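Lorkbridge handheld gripper set - known fault: finger slip and late close flag

README, revision 4

Summary

This file covers a hardware fault that affected part of the Lorkbridge tabletop set. Read it before training on the gripper width channel. The video and pose streams are not affected.

The set was recorded with the Skonon two-finger handheld tool. Sessions are short, single-operator, indoor, on a flat table. Each session is stored in its own folder with video, tool pose, gripper width and an event log.

What went wrong

The width encoder on the Skonon tool sits on the drive shaft and does not measure the fingers directly. On tool B, the set screw holding the right finger carrier to the shaft worked loose during recording. The shaft kept turning normally and the encoder kept reporting plausible values, but the right finger lagged the left by some 4 mm on closing. On opening it caught up again, so a visual check with the fingers fully open did not show the fault.

Two things follow from this. Reported width is too small while the fingers are closing, and the close_done flag in the event log fires before contact. In the worst sessions the flag leads contact by 200 ms. Objects were dropped in a number of these sessions, and the drops were first logged as operator error.

The fault was found on a Sunday during a bench check, when the tool failed to hold a gauge block that it reported as gripped. The carrier could be moved by hand with the motor locked.

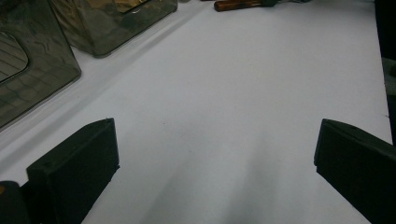 Open-gap frames are the ones to use for a baseline, provided the tool has been stationary and fully open for at least 14 frames. The script check_open.py looks for these stretches and compares the left and right finger edges against the stored template for that tool. It will pass a faulty tool if it is only given open frames. Run it with the --closing option as well, which compares the finger edges through the whole closing stroke.

Affected sessions

70 sessions are marked width_suspect in sessions.csv. All of them were recorded with tool B. The mark was applied to every tool B session after its last good calibration, so some of the marked sessions may be fine. We have not tried to sort them further.

Sessions from tool A are not marked. Tool A has the same screw and was inspected at the same time. It was tight.

Corrections

No corrected width values are supplied. An offset was tried and dropped, as the lag depends on closing speed and on load. A separate column, width_visual, is present for marked sessions. It is measured from the finger edges in the video and is blank where either edge is hidden.

The close_done flag has been left as recorded. Contact times labeled by hand are in contact.csv. Use those for marked sessions and ignore the flag.

Repair and safety notes

- The set screw was replaced and fitted with threadlocker. A paint line now runs across screw and carrier. If the line is broken, stop recording and tag the tool.
- Remove the battery before touching the carrier. With the screw loose, the finger can snap inward when the motor is re-enabled. This happened once on the bench, with no injury.
- Do not retighten a loose screw and carry on. The encoder zero is lost and the session has to be closed.
- Calibrate with the gauge block at the start and end of every session. The end reading was optional before this fault and is now required by the recorder.

Loading

The Chu loader skips sessions marked width_suspect by default. To include them, set allow_suspect to true in the config. Older copies of the loader do not read the mark and will load everything without a warning - check that sessions.csv has the width_suspect column and that your copy parses it.

Open items

The left carrier on tool B has not been taken apart. Clock drift between the video and the event log was checked on marked sessions only. Reports of further problems go to the Zorkent tracker under the label gripper-width, with the session folder name and the frame range.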